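3. Materials and Setting

3.1 The containers

The study concerns how people in shared kitchens place, move and put back upright containers that have no handle. We chose this group of objects because earlier work on kitchen storage has mostly looked at flat stacks (plates, lids, trays) or at things with an obvious grip, such as mugs and pans. A tall container with smooth sides is handled differently. It has to be held around the body, it can tip when it is set down near the edge of a shelf, and it hides whatever stands behind it.

Households in the Dernwood sample kept many kinds of upright container, and we did not try to cover them all. We grouped them by outline only. A straight container has the same width from top to bottom. A stepped container has a narrower body that sits on, or widens into, a broader base. A tapered container narrows toward the top or toward the bottom with no step. Color, brand and contents were recorded where the household gave them but were not used in the grouping.

The stepped form is the one that matters most for the rest of this paper. The shoulder where the body meets the base gives the hand a place to stop, and several participants said they used it without looking. It also takes up more shelf than the body would suggest. When people judged by eye whether a container would fit in a gap, they tended to judge by the upper body and then found that the base would not go in. We return to this in Section 4.2.

Figure 2. A pale cylindrical object of the stepped form, with the wider base below the body.
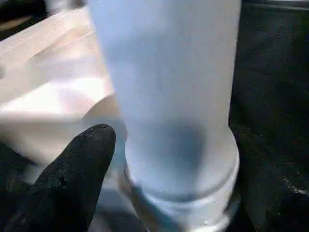 Pale containers raised a separate question. White and near-white surfaces are common in the kitchens we visited, and a pale container against a bright background has a weak outline. Participants reaching for one in a hurry sometimes closed the hand too early or too late. We therefore noted the tone of the container (pale, medium or dark) and the tone of whatever stood behind it, and treated the two together as a single contrast rating. The ratings were made by Misaki Wada and checked against the shelf sketches drawn during the visit.

3.2 The shelves

All kitchens had open shelving at or above counter height. Two types were common. The first, sold under the name Modix, has fixed boards with a raised lip at the front. The second, Pleltex, has boards that can be moved up or down on a rail and has no lip. Where a kitchen had both, the household was asked which one it used for tall items, and only that one was included.

Shelf height was measured from the floor to the top of the board, and clearance from the top of the board to the underside of the next one up. Clearance turned out to be the harder measure to take, as some boards sagged in the middle. In those cases we took it at the left end.

3.3 Procedure

Each household kept its kitchen as usual for the length of the study. Participants were asked to carry on cooking and tidying in their normal way and to tell us only when a shelf was rearranged on purpose. We defined a placement as any moment when a container was set down on a shelf and released. Sliding a container along the board without lifting it was not a placement – it was recorded as an adjustment and analyzed separately.

The full set holds 3,738 placements. Of these, 1,590 involved a stepped container. A placement was left out of the position analysis if the container was moved again before the person left the shelf, although it was kept in the overall count.

For each placement we recorded the distance from the base to the front edge of the board, the distance to the nearest neighbor, and whether the container was returned to the spot it had been taken from. The distance to the neighbor was always measured between the widest parts. For stepped containers this means base to base, and the gap between the upper bodies is larger. Paiva's spacing index, which we use in Section 4, assumes straight sides and had to be adjusted for this. The adjusted version replaces body width with base width and leaves the other terms alone.

Damp shelves were a minor problem. Containers put back straight after washing up can leave rings on the board, and people avoid old rings or line things up with them. We asked households to wipe the boards once a week but did not check that they did.

Related items
Reach and clearance in small pantries
Shelf lips and the placement of tall items
A spacing index for stepped containers: supplementary tables
Household tidying diaries, Dernwood sample
Call for papers: Storage in Shared Homes, November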